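In Defense of the Dark Tabletop
Thu 13 August

I have strong feelings about putting things together, and most of them come from one white side table called the Jutley, which I bought at Okonkwo in Oltport in February and assembled on a cream rug with the curtains half closed. White top, white legs, white pegs in a little clear bag. I got a leg on in the wrong corner, took it off, lost a peg, found it with my knee, and then lost it again while I was rubbing my knee.

The instructions ran to 13 pages, and I blamed them for most of the evening. They were fine, really! I went back through them the next morning with coffee and there was hardly a bad drawing in there. What I'd gotten wrong was everything around the drawings: the rug, the light, the heap of parts, the bag I'd torn open with my teeth so the pegs went everywhere at once. I'd cleared my whole evening for the job and hadn't spent a minute clearing a place to do it.

So my first opinion, and the one I'll argue with anybody at a party, is that pale parts belong on a dark surface. Get an old black tabletop, or throw a navy bedsheet over the one you've got. An edge you can see is an edge you can line up. I know people who'll spend 200 dollars on a drill before they'll spend a thought on what's underneath the thing they're drilling, and I used to be one of them (the drill is lovely, I've used it maybe twice). 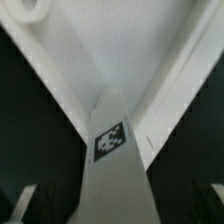 White against dark. My eyes relax just looking at it.

My brother-in-law thinks this is fussy. He builds everything on the garage floor, in the gap between the mower and the bikes, and he's quick, I'll give him that. But I've sat at his Celtum desk and it has a lean to it. A pen set down on the left will go for a walk. He says the floor in there slopes, and I say then why is the desk in your bedroom leaning too, and at that point somebody usually brings out the potato salad.

Second opinion: parts that look alike should be marked, and the marks should be printed right on them where you can find them without turning the thing over. I don't mean stickers that fall off in the box, or a letter A pressed so faintly into the wood that you need to catch the light on it. I mean big, bold, black-and-white, ugly if it has to be. Manufacturers hate this, I assume, because a mark on a nice clean leg spoils the catalog photo. Put it on the inside face, then! Or make it washable. I'd happily spend an evening with a damp cloth if it spared me ten minutes of holding two nearly identical legs side by side and squinting.

And while I'm handing out chores to manufacturers, I'd like the corners to do some of the work. A good socket is a wonderful thing. You bring the piece over, it finds its place, and you can let go with one hand and scratch your nose. The Jutley had flat corners with a tiny hole in each, so every leg had to be held dead straight by a person who was also trying to read. A raised round socket at the corner tells you where the piece goes before you've opened the booklet, and you can feel it with your thumb if the light's bad.

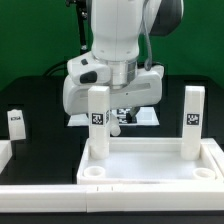
Uprights at the back, round sockets at the front corners, and marks you could read from across the room.

I've come around to doing the back corners first, by the way. I used to go in a circle, clockwise, like I was dealing cards, and then I'd be reaching over a finished front leg to get to the back and catching it with my sleeve. Back first, then front. It's a small change and I haven't knocked anything over with a sweater in months. If you're working on something with a raised edge all around it, like a tray, it matters even more, seeing as you're already reaching over that.

I can hear the objection that this is a lot of ceremony for a side table. Fair enough. There's a kind of person who likes the mess, who opens the box and pours it out and enjoys the hunt, and I don't want to take that away from anyone. My sister does jigsaws without looking at the lid. But I'd point out that a jigsaw isn't going to hold up a lamp. If a thing is going to hold up a lamp, I want to have seen every joint go together, in decent light, with the spare parts sitting off to the side where they won't get mixed in.

That's the other habit I'd push on you, the off-to-the-side one. Only the piece you need next gets to be in the middle. Everything else waits at the edges, and it can wait at whatever angle it likes, I'm not a monster. I tried the fully sorted version for a while, everything in rows by size, and it took so long that I got hungry and wandered off. A bit of clutter around the outside does no harm so long as the middle is for working. On my table there's usually a mug out there as well, and a phone face down, and the booklet held open with a stapler.

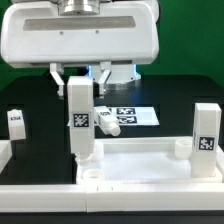

One reader wrote in after my last piece on all this to say that I had it backward, and that the trouble with kits is the pegs. Make the pegs a bright color, she said, orange or something, and you could build the whole thing on a snowbank. She'd painted hers with leftover nail polish, just the ends, and done a bookcase in an afternoon.

I've been chewing on that for days, and I think she's half right. Orange pegs would have saved my knee. They wouldn't have kept me from putting the leg in the wrong corner, though, and for that I still want the dark table and the big ugly marks. But I did dig out a bottle of coral polish, and there's a set of 5 shelves from Okonkwo still in its box in the hallway, so I'm going to do the peg ends on Saturday and let them dry overnight on the navy sheet.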